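Notebook, wage indexing sheet
11/15/18
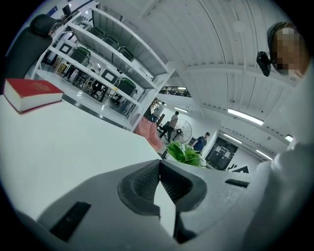
Reran the Collton pay table against the June price basket. The ministry's offer still doesn't cover it. They are calling it a full adjustment, and I don't see how. A grade 4 clerk on 680 a month gets a "cushion" of 10 percent, paid on base salary only, so the transport and housing allowances stay where they were. Food and bus fares did not wait for base salary.

Hjørdis thinks the union's figure is just as soft. She has a point. Their demand uses Pirkance shop prices, and Pirkance is the most expensive town in the district. I swapped in Carketon prices and the gap got smaller but didn't close. Want to see both versions side by side before anyone quotes either.

Survey returns: 300 usable out of 400 sent. I don't trust the teachers' batch. Too many identical answers on rent, same handwriting on several forms. Set those aside, not deleted.

Idun Kristiansen sat in on the Amundsen hall meeting. Her notes say the labor side was told a new offer is "under active review." Same phrase as June, word for word, and nothing came of it then. I'm leaving the new-offer column blank until there is a number on paper.

To do:
- ask Idun if nurses are in the same grade table or a separate one
- redo the allowance row, formula pulls from the wrong month
- Hjørdis to check the Carketon bread price, looks too low to me
- find out who signed off on the old basket weights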